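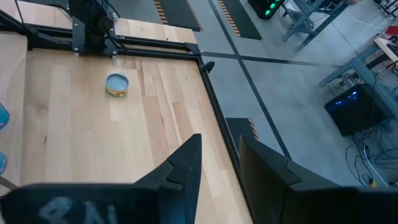
Learning Two-Arm Can Handling from Mixed Camera Views
Project report, Robot Learning Lab Course
Shiuli Amarasinghe

Summary

This project compares two ways of training a policy for a two-arm robot that handles small cans on a tabletop. The first policy was trained with the overhead camera only. The second was trained with the overhead camera and one camera on each wrist. Everything else was kept the same: the network, the number of training steps and the demonstrations themselves. The policy with wrist cameras made fewer grasping errors, but it was worse at choosing which arm should move first.

1. Background

The course builds on the Flaltden code base, which was written by an earlier project group and handles recording, time alignment and playback. Last year's report by Dissanayake used the same code for a single arm and a single object. It found that most failed grasps came from the last part of the approach, when the gripper hides the object from the overhead camera. Adding a wrist view was listed there as future work. I started from that point in May and extended the setup to two arms.

2. Recording the demonstrations

Demonstrations were recorded by teleoperation. One operator controls both arms, and each recording begins when the operator presses the pedal and ends when both arms are back at their rest poses. I recorded 900 demonstrations in total, of which 47 were thrown out for dropped camera packets. Objects were put down by hand between recordings without a fixed pattern, and both upright and lying positions were allowed.

The most common mistake on my side was in the timing of the wrist streams. The two wrist cameras started a little later than the overhead camera, and the first version of the data paired images with the wrong joint positions.

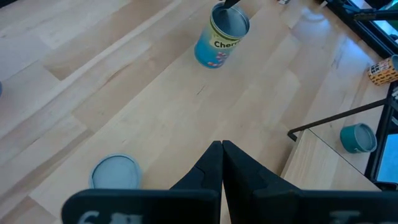

After the offset was corrected in the Jendar logging script, the replayed joint paths matched the images again. All recordings made before the fix were shifted with the same script and checked by eye. I kept gripper opening as a continuous value in the action vector. A version with only "open" and "closed" was tried for a short time and dropped, as the arms tended to close too early on the narrow cans.

3. Training

Both policies predict short chunks of joint targets from the current images and joint positions. Images were scaled down and randomly shifted and recolored. Training used the Drindholm machine in the student lab, with 2 runs per policy and different random seeds. I picked the last checkpoint of every run and did not select by test score. 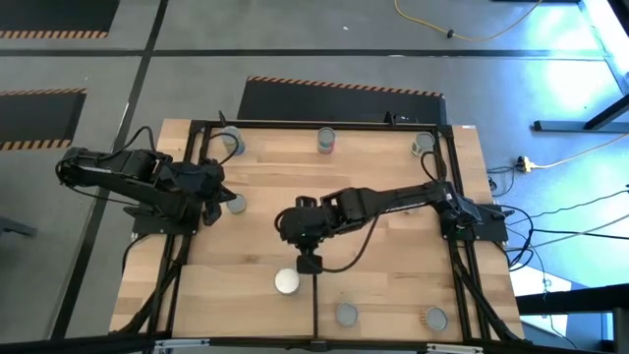 Object choice turned out to be the harder half of the problem. A policy has to decide which can to go to and which arm should take it, and the demonstrations don't always agree on this. Cans near the middle of the table can be reached by either arm, and I had not set a rule for them when I was recording. With cans spread over both halves of the table and both grippers pointing down at it, as in the overhead view, there is more than one sensible next move. The policy with wrist cameras sometimes started both arms toward the same can and then stopped. The overhead-only policy did this less often.

4. Results

I scored grasping and arm choice separately. For grasping, the wrist cameras helped in all runs, and the gain was largest for cans lying on their side. For arm choice, the overhead-only policy was better in 3 of the 4 runs when compared against the operator's own choice. My guess is that the wrist images change so much during motion that the network leans on them too early, but I did not test this directly.

5. Open points

The next student should fix a rule for the middle of the table before recording anything. It would also be worth training with the wrist images masked during the first part of each approach. The scoring sheets and the corrected logging script are in the project folder, together with notes on the camera offset.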